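Resettlement grants: what changed in April

I left the Olport garrison after 22 years, and most of the post I get now is from people still serving who want to know how the retraining grant works. The rules changed in April, so my older notes are out of date.
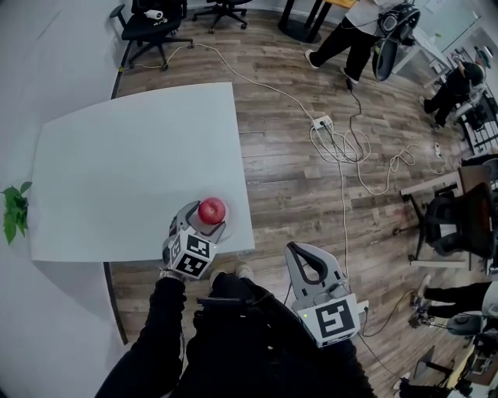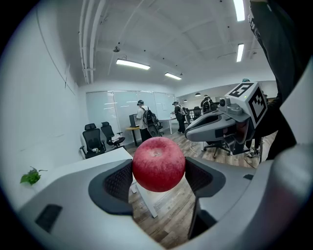 Red apple, held in the gripper.

The grant is still claimed in two parts. The first pays up to 500 pounds towards course fees and needs form 111, signed by your unit's education officer. The second covers travel and lodging, capped at 695 pounds. Both must be claimed within 4 months of your discharge date – the old limit was a year.

Mekdes Tamiru at the Civard advice office confirmed two points by email. Reservists can claim the first part only. Spouses can take over an unused grant if the service leaver is medically discharged, but the request has to be made in writing before the discharge date.

Keep the original receipts. Scans were accepted under the old scheme and are now sent back. My own travel claim for the Flolero course came back twice, the second time over a missing rail ticket.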